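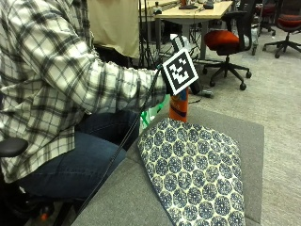

## 4. Living With the Staltum: Drinks, Snacks, and Other Things You Will Put on It

Sections 1 through 3 covered unpacking, attaching the feet, and deciding where the Staltum goes. If you skipped them, go back and do step 7 of Section 2, the one with the felt pads. We'll wait.

The Staltum was designed as a seat and footrest. Within a day of delivery it becomes a table. We know this from letters, from returns, and from the one in our own break room, so this section tells you how to do it properly.

### 4.1 Before you set anything down

1. Check that all the feet are tight. A quarter turn by hand is enough. If you need a wrench, something went wrong in Section 2.
2. Push down on each corner with your palm. The top should sink a little and come back. The frame should do nothing.
3. Brush the surface with the flat side of the upholstery brush, working in one direction. Crumbs from the previous sitting count as grit, whatever they tasted like.
4. Look for the firm zone. On a new Staltum this covers the whole top except for a soft border along each edge, where the padding rolls over. On an older one, it is wherever people don't sit.

**Note:** On thick carpet, the feet take a few days to settle. Repeat step 1 after the first week. If the room slopes, the Staltum will slope with it, and no amount of tightening will help.

### 4.2 Bottles

Tall, narrow, and full of something sticky: the bottle is the natural enemy of upholstery. It can be managed.

1. Close the cap. If you have just taken a drink and plan to take another in a minute, close the cap.
2. Wipe the base with your hand or a napkin.
3. Place the bottle upright in the firm zone, well in from the rounded edge.
4. Let go slowly. Padding gives under weight and then pushes back, and a nearly empty bottle will lean in whichever direction it likes least for you.
5. If it leans, move it. Don't prop it up with a book, a remote, or a second bottle.

To pick the bottle up again, hold it around the body and lift straight up. Reaching across the top and grabbing by the cap is how most of the orange stains in our test room were made. Annelies Jansen, who wrote the first edition of this guide, asked for that sentence to be in bold. We compromised by leaving it in at all.

> **CAUTION:** Never rest an open bottle on the soft border. The border is shaped for the backs of knees. It has no opinion about beverages and will not hold one.

### 4.3 Glasses, mugs, and bowls

Use a tray. The Jokham tray (part 369, sold separately, and yes, we noticed that too) has a nonslip underside made for the woven cover. Any flat tray with a rim will do the job, provided it is smaller than the top and has no metal feet.

1. Center the tray. Close enough is fine.
2. Load the heavy items first, toward the middle.
3. Seat people before you serve. Someone dropping onto a corner of the Staltum while soup is on it counts as normal use for the person and a spill for everyone else.
4. Take the tray away when you finish. Trays left overnight leave a square dent, which goes away, usually by lunch.

Hot pans don't go on the Staltum, with or without the tray. Neither does a fondue set. We have been asked.

### 4.4 Bags and wrappers

Chip bags and candy wrappers do no harm to the cover. They slide, though, and the place they slide to is the gap between your leg and the cushion, where you will meet them again on Thursday.

- Fold the top of an open bag over twice before you put it down.
- Keep printed plastic away from the cover if either one is damp. Bright inks can transfer, and the Pranness weave is very good at keeping what it is given.
- Empty wrappers belong in the trash. The cover is not removable for the purpose of shaking them out.

### 4.5 Sitting next to it

Plenty of people treat the Staltum as a low table and sit beside it. A few points about clothing, learned the slow way:

- **New dark denim** rubs off on pale fabrics. The gray cover hides a certain amount of this, which is one reason we sell so much gray. Wash new jeans before their first long evening against it.
- **Long, loose sleeves** reach the bottle before the hand does. Roll them up or button the cuff.
- **Charging cords** should run over the near edge and down to the floor, with some slack. A cord pulled tight across the top will find a drink sooner or later.

### 4.6 When something spills anyway

1. Stand the bottle up. People go for the paper towels first and come back to a bigger job.
2. Blot with a dry white cloth, working from the outside of the spot toward the center. Don't rub.
3. Dampen a second cloth with cool water and blot again. For soda or juice, do this more times than seems reasonable.
4. Blot dry and leave it alone. No hair dryers.
5. If a ring shows after it dries, dampen the whole panel lightly, seam to seam, and let it dry evenly.

If the spill has gone through to the padding, stand the Staltum on its side near an open window overnight. Put a towel under it if you are fond of the carpet.

> **CAUTION:** Do not use bleach, carpet shampoo, or anything a relative swears by until you have tried it on the underside.

### 4.7 Limits

| Item | Limit |
|---|---|
| Total load, evenly spread | 300 pounds |
| Open drinks without a tray | None |
| Open drinks with a tray | 2 |
| People standing on it to change a light bulb | None |

The load limit includes people, pets, trays, and whatever is on the trays. The drink limit was set by Ashraf Filali after a long afternoon of testing and has not been appealed.

For replacement feet or a swatch of Pranness fabric, call Farquharson customer service and ask for extension 534. Have the order slip handy. It was in the box, under the flap, with the felt pads.

Section 5 covers vacuuming.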